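The rules on the wall (and why I've stopped moaning about them)

Posted 14 Jul 2021

So I promised a few of you I'd write up our house rules for the two-arm table, and then June happened and I didn't. Sorry Roya! You asked very nicely, twice.

When I started at Orkudier there was one sheet of paper taped inside the cupboard door and it said "be sensible". That was it, that was the standard. Everybody had their own way of setting up, everybody was sure theirs was the normal one, and when we went back through a batch of 246 recordings to find out why they were such a mess, well, you can guess. Cubes starting wherever, the basket wandering about, one arm doing all the work because whoever was driving is right-handed (me, it was me).

Mahsa sat down with a pot of tea and wrote the first proper version. I argued with nearly every line and I'd now defend nearly every line, which is annoying. The blocks-in-basket job is the one we use to teach them, so I'll stick to that.
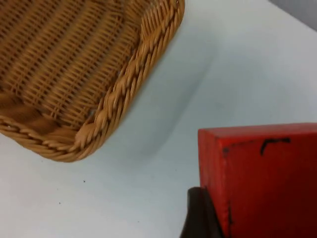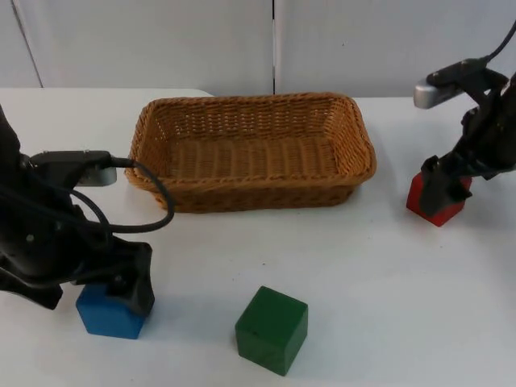

Filed under: Robots / Good habits

Right, the rules, more or less in the order we shout them.

Basket goes at the back, long side across the table, and it starts empty. Check inside it. I know you think you'd notice a block in there. I once did 30 runs with a yellow one sitting in the corner from the morning session and had to bin the lot.

Each arm takes what's on its own side. Left arm, left block, right arm, right block. Anything in the middle gets agreed out loud before you begin, and you say which arm, not "I'll get it". If both grippers are holding something, only one goes over the basket at a time and the other waits well clear. This is the one people break most, as waiting feels slow. It is slow! Do it anyway.

Look at your cables before you move. The wrist cameras have a lead that can loop out quite a way, and a loop is fine until it's hooked over the rim and you're dragging the basket across the table like a dog with a blanket. We do a slow sweep of each arm first, no blocks, just watching the wires.

Wipe the table. Specks don't bother the arms but they do show up on a pale surface, and Niloufar, who labels all this stuff, has opinions. Same goes for the blocks: scuffs and black marks are allowed, fresh tape and stickers aren't. We had a long row about replacing the scruffy ones and decided to keep them until the corners go. Real things get knocked about.

Stay behind the line on the floor while the arms are live. Hand on the stop button if you've got a visitor. If a block drops, leave it, finish or stop the run, and only reach in when both arms are parked and somebody has said "parked". Not nodded. Said.

And write down the duff ones. A failed run with a note is useful, a failed run that quietly got deleted is how we ended up in that mess in the first place.

Rónán wanted a speed limit in there too and we tried 80 percent for new people, which seemed a decent place to start. Shahla thinks it should be lower for the first day. I'm on the fence, so if you run a similar setup I'd love to know what you do.

The whole thing still fits on one side of paper, although the font has got a bit small. Next job is the version for the Jesholm lot, whose table is narrower and whose stop button is on the wrong side (it is, Roya, you know it is).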